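Search this manual
Enter a word or part number
Go

Print this page | E-mail this page

Section 3. Setting up the Godix bedside lamp and wake-up light

Please read this whole section before you start. The work is not difficult, but some steps must be done in the right order. If you bought the lamp without the wall bracket, skip the part "Mounting on the wall".

What you need

- the lamp head and the arm, already joined at the factory
- the base plate or the wall bracket
- the power adapter marked Umeder 555
- a small cross-head screwdriver (not in the box)
- a soft cloth to put under the lamp while you work

Caution: Use only the adapter which comes with the lamp. Other adapters may fit into the socket but give a different voltage, and the lamp can be damaged. Such damage is not covered by the warranty.

Placing the lamp on a table

1. Put the cloth on the table and lay the lamp on its side.
2. Push the foot of the arm into the hole of the base plate until you hear a click.
3. Turn the base plate over and tighten the two screws. Do not use a power tool for this.
4. Stand the lamp up. It should not rock. If it rocks, loosen both screws by half a turn, press the lamp down with your hand and tighten them again.
5. Place the lamp so that the light head is at least 20 inches from the pillow.

Note: The distance is measured from the front of the light head, not from the base. Many customers measure from the base and then find the morning light too strong.

Mounting on the wall

The bracket is made for brick, concrete and solid wood. For hollow walls you need special plugs from a hardware store. Ask there which plug is right for your wall, and tell them that the lamp will be moved by hand every day.

1. Hold the paper template against the wall and mark the holes with a pencil.
2. Check with a detector that there is no cable or water pipe behind the marks.
3. Drill the holes. In a brick wall, drill in the brick itself and keep away from the mortar joint. Mortar is softer and the plug may become loose after some months.
4. Clean the dust from the holes, put in the plugs and screw on the bracket.
5. Hang the lamp on the bracket and pull it gently down until it locks.

Caution: Never drill while the adapter is connected and the lamp is hanging near the work place.

Connecting the power

1. Put the round plug of the adapter into the socket at the back of the lamp.
2. Lead the cable behind the nightstand. It must not go under the mattress or under a carpet.
3. Connect the adapter to the wall outlet. The small light on the lamp blinks green and then stays on.

If the small light is red, disconnect the adapter, wait one minute and connect it again. If it is red a second time, please see Section 7, "Error signals."

Setting the clock and the wake-up time

1. Hold the CLOCK button for 3 seconds. The hours start to blink.
2. Turn the wheel to set the hour and press it once. Do the same for the minutes.
3. Press WAKE. Turn the wheel to the time when you want to have full light, for example 6:30 a.m.
4. Press WAKE again to save.

The lamp begins to shine weakly 20 minutes before the time you set. So for 6:30 the first light comes at 6:10. This cannot be changed on the Prarnholm model. On the Bailly model you can choose a shorter time in the menu, under "Sunrise."

Note: When the power was off, the lamp keeps the wake-up time but loses the clock. Set the clock again, otherwise the alarm will not work.

Choosing the direction of the light

For waking up, the light should come to your face from the side and a little from above. For reading, turn the head down toward the book and choose level 2 or higher. Two persons in one bed may prefer two lamps, each with its own time.

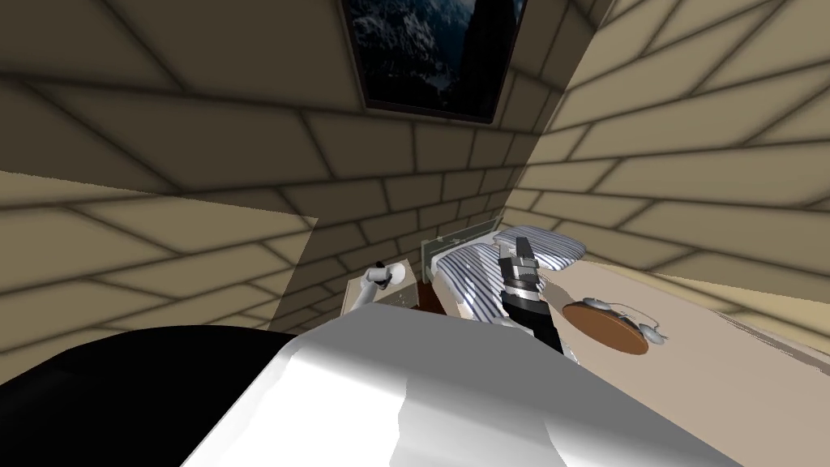

After you change the direction, check that the head does not touch a curtain or a blanket. The back of the head becomes warm when the lamp is on the highest level, and air must be able to move around it. Try the new position for a few mornings before you change it again, and clean the front glass only when the lamp is off.

Related sections
Section 4. Using the reading light
Section 5. Sounds and volume
Section 7. Error signals
Spare parts for Prarnholm and Bailly models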